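Pikby Brick Sorting - house rules and data card

Hi, and thanks for pulling the Pikby set! I look after this folder, so if something in it is odd, it's probably my doing. Please read this before you add your own recordings, especially if you're coming over from the Clilby set, where we were a lot looser about things (and paid for it later).

Last updated 21 September 2023

What you get

There are 235 episodes in the set right now, all of them brick sorting by color on the floor, all recorded from the wrist camera. I started with more, went through every one against the rules in this file, and kept the ones that passed. Of those, 196 are in the train folder and the rest are held back for testing. Please don't train on the held-back ones, even "just to see." I've done it, and it made a whole month of results useless.

Safety stuff first

These apply to everybody, including me on a bad afternoon.

Keep the stop button within arm's reach of whoever is watching the arm. Within reach means you can hit it without standing up.

Hands stay out of the work area while the arm is live. If a brick rolls somewhere silly, pause, fix it, and start a new episode. I don't care how quick you are.

Speed is capped at 30 percent for new operators and 80 percent for everyone else. The cap lives in the Nollura config file, and it stays there - don't override it from the command line.

How to set up and record an episode

1. Tip the bricks out and leave them how they land. No straightening! Bricks on their sides and upside down are what we want, and neat rows teach the policy very little.

2. Put the bins close to the pile but leave the bricks some room. The wrist view should catch at least part of a bin while the arm is down at the pile.

3. Mix the sizes. Long bricks, square ones, and a few of the little two-stud ones if you have them.

4. Go in from above with the fingers open, close on one brick only, and lift straight up before you travel. A brick that sits tilted in the fingers is fine as long as it's held. Keep the episode and tag the grasp as "angled." 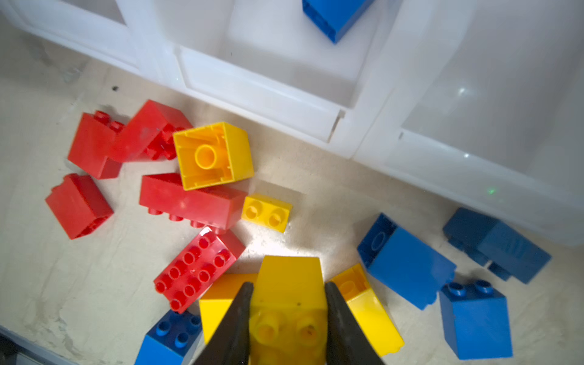 5. Lower the brick into the bin before you open the fingers. Dropping from height got us a lot of bounces in the Clilby days, and those labels were miserable to fix.

6. Write the outcome down right after the episode ends. Use success, partial or fail. Partial means at least one brick went in the right bin and at least one didn't.

Labels and naming

Color names are lower case and plain: red, yellow, blue. A darker brick in shadow is still blue. File names follow the Hodžić pattern (set, station, episode number), and the checker script will complain if you get creative.

Known gaps

The pale floor is in everything, so expect trouble on dark surfaces. I'd love recordings on carpet if you've got one - open a pull request and tag it "floor."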